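Print this page | E-mail this page

Film Night Planning, October meeting, Husgate Surf Club

My turn to take notes, so you get them my way! We started a bit after 7 and finished before the pizza got cold.

Venue. The Balogh hall is ours again for the awards night. It seats 200, and I was asked to find out if that includes the balcony — I did call, and it does. We're keeping the balcony for families who show up late with kids, same as last year.

Entries. We have 84 clips in for the local video poll, way more than I expected (my own entry is in there, so I'm staying out of the judging, don't worry). Most of them are short. A few are very long. After some back and forth we agreed that anything over 5 minutes goes back to the filmer for a trim, and they get until the end of the month.

Categories. Best Wipeout stays. Best Drone Shot is gone, and I was the only one who voted to save it, and I'd like that in the minutes. We're adding Best Cold Water Session, which the Flendavby crew has been asking for since forever.
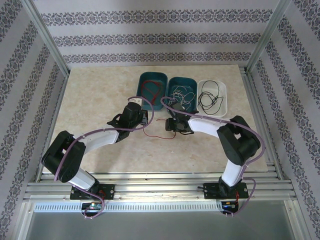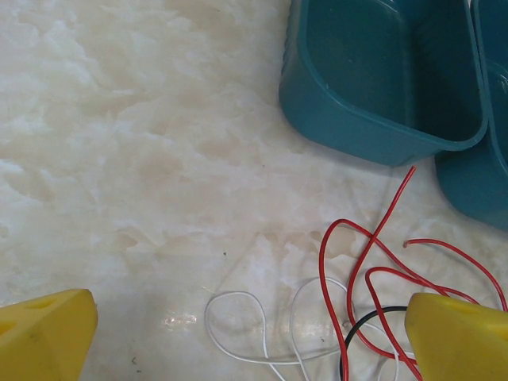
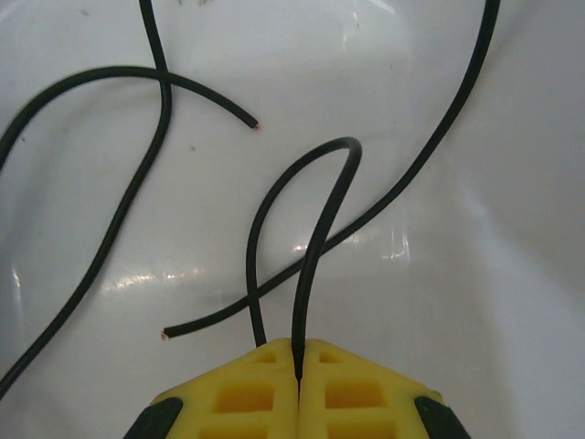 Cultus wants to sponsor the longboard prize and their e-mail got read out loud: we'd be glad to put up a board for the winner, but please show the longboard clips before the intermission, while people are still in their seats. I thought that was fair. One person felt a sponsor shouldn't get a say in the running order, and we went around on that for a while. In the end we voted yes on the board and yes on the earlier slot, with 2 against.

Tickets. Same price as last year, kids free. I'm doing the poster again, so send me your best stills — big files please, not screenshots of your phone.

Music. We ran out of time. Bring ideas to the next one, and please check that we're allowed to play them.

Next meeting is in November, same place, 7 p.m.

3 comments | 6 shares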